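From: tormont-flyers list
Date: Wed 12 May
Subject: Re: Proposed permit rule for Lomovdale parks

> The county draft would require a permit for any drone over 264 grams flown
> from a park, whether or not it has a camera. The fee is 5 dollars a day or
> 147 dollars a year. I think we should support it. A permit is better than
> the full ban they were talking about last August, and if we fight this one
> they may go back to the ban. Most of us can afford the fee.
>
> I would like to hear from people who fly at Stulby, because the draft treats
> the reservoir the same as the town parks and I don't know if that makes
> sense out there.

I fly at Stulby most weekends, so I'll answer that part first.

The reservoir shouldn't be in the same group as the town parks. On the north side there is the dam road and a long strip of grass with no houses behind it. The closest homes are on the Oosthuizen side, across the water. The complaints I have heard at meetings were all from people near the town parks, where the yards back right up to the ball fields. A rule that keeps drones 337 feet from a private yard (the number in section 2 of the draft) would take care of those complaints. It would leave the dam road open without a permit, and I don't see who would be bothered by that.

On the permit in general, I'm less sure than you are that we should support it. My problem is with how it would be checked. The draft says a park employee can ask to see the permit, but there is no park employee at Stulby on most days. The people who buy the permit will be the same people who already register, keep their drone in sight and land when a dog walker comes by. The ones who fly low over the playground are not going to fill out a form first.

The weight limit also needs another look. It counts the battery but it doesn't say anything about prop guards. Guards make a small drone safer around people, and they could push it over the line. I would ask for guards to be left out of the weight.

I do agree that a ban would be worse. If it comes down to those two choices I'll take the permit. But this is still a draft and the comment period is open, so I think the list should send one letter asking for three changes: take the dam road out, drop the guards from the weight, and let a yearly permit cover everybody in a household. The last one matters to families, who would otherwise pay for each kid.

Someone also asked off list if the draft covers indoor flying at the Tormont gym. It doesn't. Section 1 says "outdoor park land" and the gym is a building.

I can write a first version of the letter this weekend and post it to the list. If you want something in it, reply to this thread and give the section number - it saves me hunting through the draft.
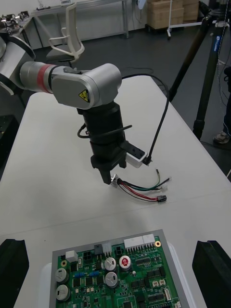 Gripper holding a small bundle of wires gathered at a crimp or metal fitting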